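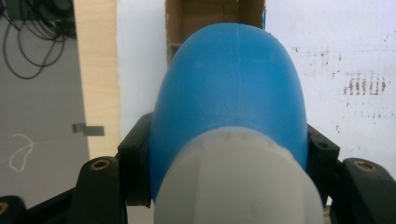
Rounded blue object, faint seam line at the crown.

The Celesero is Jandudach's soft-body bottle for dish soap and other thick liquids. It is sold in one size, 800 ml, and stands on its cap. I have used one for 3 months, refilled with the same soap throughout.

The body gives evenly under a light grip and comes back to shape slowly. One squeeze delivers about 8 ml, a little more when the bottle is full. The seam line can be felt with a fingertip but has not opened or spread. The cap threads are coarse and close in a single turn.
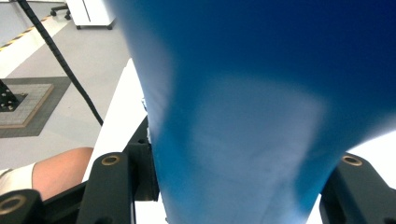 Recovery time is the weak point. After a hard squeeze the body takes a few seconds to fill out again, and a second dose taken too early is short. The Bachmann bottle I used before was stiffer and faster, but it left more soap behind when nearly empty.

Cleaning is simple. A bottle brush reaches the crown, and the cap rinses clear under the tap. Replacement caps are listed as part 1449.

Recommended for sink use. Less suitable for oil.

Search reviews Go
Contact | © Brerkcombe Household Reviews | Back to top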